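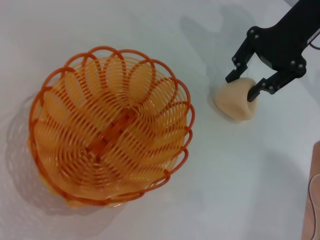
Every fall the storage catalogs come back around to open baskets, and every fall I end up asking the same thing: what are you supposed to put in one? I don't mean that as a joke. I have bought a fair number of these over the years and most of them have ended up holding rubber bands and a dead battery. The orange plastic kind, with the looped rim that looks like a ring of petals and the strands coiling down to a little woven grid at the bottom, is the one I've been living with lately, and I'll admit it's cheerful. Light comes through the sides and the whole inside goes a warm yellow. That is a nice thing to look at on a white table. It is not the same as being useful.

Storage Notes > Kitchen & Table > Baskets

October 2025 | By the Storage Notes desk

Filed under: Do You Really Need It?

The sellers would like you to believe an open basket can do everything. Jalleo's fall leaflet puts one in the bathroom, one by the front door and one on the dining table with rolls in it, all in the same spread. Pidix goes further and calls its version "a home for anything." I've tried anything. Anything with a small part falls through or gets wedged between the strands, and you find out when you pick the basket up and leave a trail of paper clips behind you.

So I kept mine on the table for six weeks and moved different things in and out of it. Some notes on how that went.

Bread. Fine for rolls if you line it with a cloth, and then you can't see the basket, so you may as well use a bowl. Without a cloth the crumbs go straight through onto the table. I know people say that's easier than cleaning crumbs out of the bottom. I wasn't convinced, having wiped the table seven nights in a row.

Fruit. Better. Lemons and small apples sit well in a round shape and get some air. Soft pears do not like the strands and I threw two out with lines pressed into them. I would still keep fruit in it before anything else on this list.

Mail. No. Envelopes stand up at the sides and slide down in the middle, and after a few days you have a nest. A flat tray from the dollar store does this job and costs less.

Yarn and craft bits. The yarn was all right until a loose end found its way out through the side. If you keep your balls wound tight and you have more patience than I do, go ahead. Anything in a bag or a box with a lid is safer.

Cleaning is where I have my biggest complaint. The scalloped loops overlap, and dust gets in where they cross. A quick rinse takes care of the inside, but the rim wants an old toothbrush and a good ten minutes. Cellano's care card says "simply wipe," which makes me wonder if whoever wrote it ever owned one.

Then there's color. Orange is a commitment. In a white kitchen it's the first thing you see, and if it's sitting there full of junk then the junk is the second thing. Qian sells a plain gray basket that disappears on a shelf, and I suspect most people would be happier with that, even though it's dull.

Would I buy the orange one again? For fruit, maybe, if it was on sale. I would not buy a set of three, and I would be careful of any display that shows it empty, as most of them do. Before you order, look at the pile you want to get rid of and ask if it needs a basket or a trash bag. Mine mostly needed the trash bag.

In November we'll look at drawer dividers, including the stretchy kind that pop out when you open the drawer too fast. If you own a set that has stayed put for a year, write in and tell us which one. I have doubts.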